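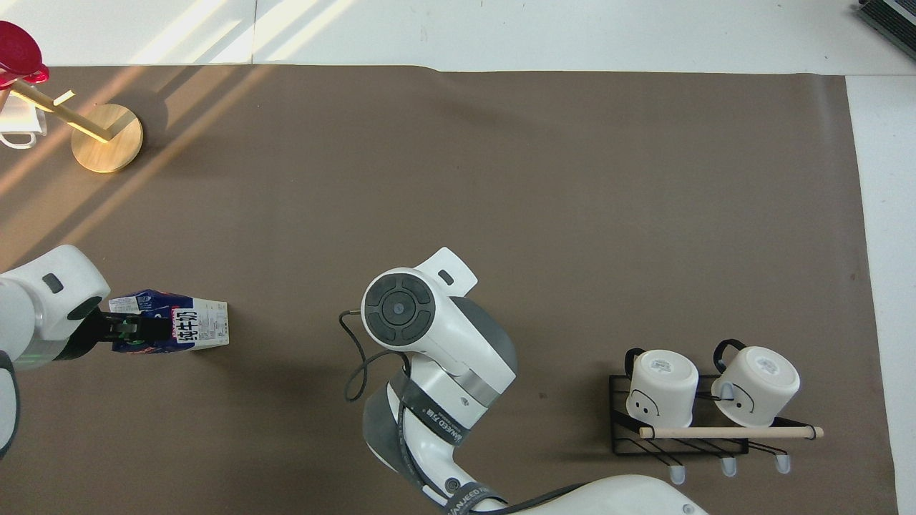

About Clurkent

Welcome, and thank you for stopping by! Clurkent is a small home decor shop that sells lamps, shades, mirrors, cushions and the sort of odds and ends that make a room feel like somebody lives in it. We started in February, in the front half of a former shoe repair store, with one long shelf of table lamps and a cash drawer that stuck every time it rained. The drawer still sticks. The shelf has grown quite a bit.

The shop was opened by Thư Đào and Archie Pollock, who met while working for a furniture importer and found they had the same complaint. Customers would fall in love with a lamp in the showroom, take it home, plug it in, and discover that it lit up the ceiling and one corner of the sofa and nothing else. Thư had been rewiring old lamps at her kitchen table for years by then (her mother still has the first one, a green ceramic thing with a very crooked shade), and Archie had the van, so that more or less settled who would do what.

These days Thư picks everything we carry, and she's picky. She lives with a new lamp at home for a couple of weeks before it goes on the shelf, moving it from the nightstand to the hallway to the desk, and if the switch is awkward to reach in the dark or the shade turns everyone's face yellow, back it goes. Archie looks after deliveries, returns and the phone. If you call and hear a lot of cardboard in the background, you've reached the right place.

What we sell

Our Keltau lamps are the ones most people come in for. They have plain linen shades and heavy bases that won't tip over when the cat walks by, and they come in 2 heights, so you can get a tall one for the living room and a shorter one for beside the bed. The Maeng line is more for fun – carved birds, stacked books, a pear or two – and makes a lovely gift for that aunt who already has everything. Sumolum is our own range of replacement shades, made to fit older bases. We keep 56 fabrics on hand, from oatmeal cotton to a very loud tangerine stripe that we were sure would never sell and now can't keep in stock!

If you have a lamp you love with a shade you don't, please bring the base in with you, or send us a photo and the measurements across the top, across the bottom and down the side. We've fitted almost 1,000 shades so far and we still get a kick out of seeing an old lamp go home looking like itself again.

Ordering and visiting

Most orders leave the shop within 4 working days. Custom shades take longer, and we'll tell you how long before you pay. If something arrives broken, or it just looks wrong once it's in your room (it happens, paint colors are sneaky), let us know and we'll sort out an exchange or a refund.

You're always welcome to come in and switch things on. Every lamp on the shelves is plugged in, and there's an armchair by the window where you can sit with a book and see how the light falls on the page. Bring the book you're reading now if you like. We look forward to meeting you.

Warmly,
Thư and Archie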